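Learning to swim at forty-one
March 23, 2018

So I finally did it. I signed up for adult swim lessons, paid for the whole spring session up front so I couldn't weasel out, and bought a swimsuit that doesn't have a little skirt on it.

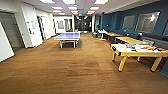
I grew up four blocks from a lake and never learned. My brothers did, my cousins did, and I sat on the dock with a book and a bag of pretzels and told everybody I didn't like getting my hair wet. That story held up for a really long time! I used it at pool parties, on my honeymoon, and at a company picnic where I was the only person in jeans. Then last August my daughter Ania, who is six, asked me to jump in with her at the deep end and I had to say no. She said "that's okay, Mommy, you can watch" in this very kind voice and I thought about it for months.

Anyway, the class. There are seven of us, and our teacher is Misaki Ueda, who swam in college and has the calmest voice I have ever heard come out of a person standing in cold water. The first night all we did was blow bubbles. I mean it, an entire half hour of grown adults holding the gutter and blowing bubbles. I swallowed so much water that I burped all the way home (sorry, but it's my blog).

Week two was floating. I was sure I'd be the one human who sinks. Misaki put one hand under my shoulder blades and told me to look at the ceiling and let my ears go under, and I said absolutely not to the ears part. We went back and forth for a while. Eventually the ears went under and it was so quiet in there. I could hear my own breathing and nothing else, and I stayed up for maybe ten seconds before I remembered I was scared and folded up like a lawn chair.

Canan Bayram from my old book club is in the class too, which I didn't know until I saw her in the locker room wrestling with her cap. She's further along than I am. She can do the whole width with a kickboard already and she's being very nice about it. We've started getting soup afterward at the place on the corner, and I'm pretty sure I'm coming out ahead on calories but behind on everything else.

Things I've bought so far: the suit, two caps (the first one ripped, put them on slowly), goggles that leak, and then better goggles. If you have a narrow face, get the kids' size. Mine cost half as much and they stay put. I also now own a bag just for wet stuff — it lives in the trunk and smells like it.

I'm still bad at breathing to the side. I turn my head and my whole body goes with it, so I end up on my back, looking surprised. Misaki says to keep one goggle in the water. I've been practicing in the bathtub, which is not really long enough for me, and my husband has asked me to please start locking the door.

The session runs five more weeks. Ania wants to know when I'm getting to the jumping in part and I keep telling her soon. I asked Misaki about it last time and she said we could try it from sitting on the edge first, so I guess that's next week. I'll let you know how it goes. If any of you learned as adults, please tell me how long it took before the water stopped going up your nose, because mine burns until bedtime.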